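Ingeborg Schwaiger has been looking after leather furniture for 30 years, first in the workshop at Trudley and now on her own in Umham. She prefers to talk in the living room, where the work is.

"People come to me with cracks," she says. "Most of the time they needed a soft cloth and a bit of patience years earlier."

Pale leather is what she gets asked about most. She tells owners to vacuum the seams first, using the brush head on low.

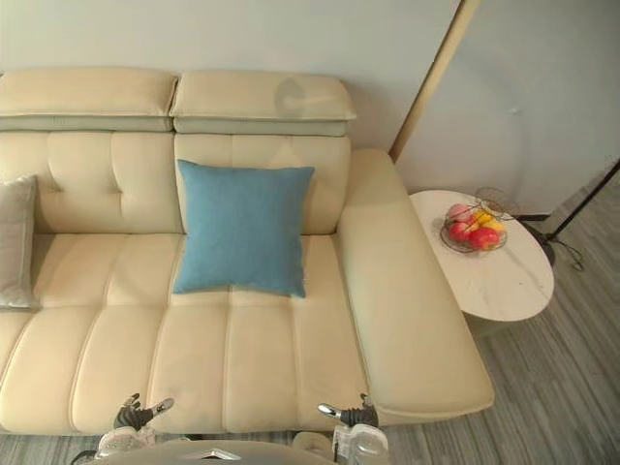 "Go along the stitching, then wipe the panels," she says. "If you wipe first you push the grit into the channels and it stays there." She uses lukewarm water and a little Karari soap, and does the armrests last. They pick up the most grease from hands.

Her own first leather sofa was bought in 2000, in a colour she describes as weak tea. She still has it.
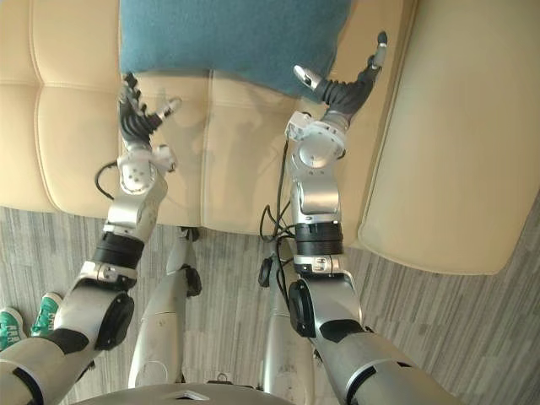 Cream leather with a quilted finish, and a teal-blue cushion.

Cushions are another matter. Schwaiger likes a coloured one on a light sofa but wants it tested before it goes anywhere near the seat. 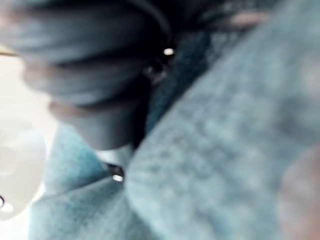 "Rub it with a damp white cloth. If the cloth comes up blue, keep it off the leather." She washes fuzzy covers inside out and dries them flat. In June she turned away a job at Ogbonna where dye had gone right into the seat. "I could have tried, but I'd have been taking their money for nothing."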